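Comment un phare fait-il pour parler aux bateaux ?

Salut, c'est Chantal Bouchard ! Ce mois-ci, je reviens de vacances au bord de la mer, à Gagnon, un petit port où j'ai visité un musée et surtout grimpé en haut d'un phare. J'ai compté les marches (enfin, j'ai essayé, parce que mon neveu me parlait tout le temps) et le panneau de l'entrée m'a donné la réponse : 541 ! J'avais les jambes en coton. Mais quelle vue !

Alors j'ai eu envie de vous raconter à quoi sert un phare, et pourquoi autant de voyageurs font un détour pour en visiter un.

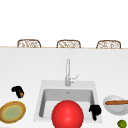 Numéro 15

Imaginez que vous êtes capitaine. Il fait nuit, il y a du vent, et quelque part devant vous se cachent des rochers. Vous n'y voyez rien du tout. Soudain, une lumière s'allume au loin, puis s'éteint, puis se rallume. Ouf ! Vous savez que la côte est là.

Oui mais quelle côte ? Eh bien, chaque phare a sa façon à lui de clignoter. À Gagnon, il envoie deux éclats, puis il fait une pause, et il recommence. Celui de la pointe Flemitz, un peu plus au nord, n'en envoie qu'un seul à la fois. Le capitaine regarde, il compte, il vérifie dans son livre des feux ou sur sa carte, et hop, il sait devant quel phare il passe. C'est un peu comme si chacun disait son prénom avec une lampe de poche.

Le plus beau, pour moi, c'est la lentille. Notre guide, Ravinder Li, nous a laissés tourner autour. Elle est faite de plein d'anneaux de verre taillés en biais, posés les uns autour des autres. La lampe au milieu n'est pas énorme, mais les anneaux rassemblent sa lumière et l'envoient tout droit vers le large. On appelle ça une lentille de Fresnel, du nom du savant français qui l'a mise au point il y a 200 ans – c'est vieux, et ça marche toujours !

Autrefois, des gardiens vivaient là-haut, parfois en famille. Ils allumaient la lampe le soir, nettoyaient les vitres, remontaient le mécanisme. Au musée, j'ai lu le cahier d'une gardienne, Hélène Chan. Elle y notait le temps qu'il faisait et ce qu'elle mangeait (beaucoup de soupe aux choux, la pauvre).

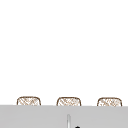
Pourquoi les phares sont-ils souvent peints en rouge et blanc ?
Pour qu'on les repère bien en plein jour. Les couleurs et les rayures aident les marins à reconnaître la tour quand sa lumière ne se voit pas.

Si vous visitez un phare pendant les vacances, mettez de bonnes chaussures et prenez un pull, car ça souffle drôlement sur la galerie ! Demandez aussi l'heure à laquelle il s'allume. Nous, on est revenus le soir avec des crêpes, on s'est assis sur la digue et on a attendu. J'ai raté le premier éclat, j'avais le nez dans ma crêpe.

Le mois prochain, Mackenzie Fortin vous emmène sur l'île de Grulent, en bateau cette fois.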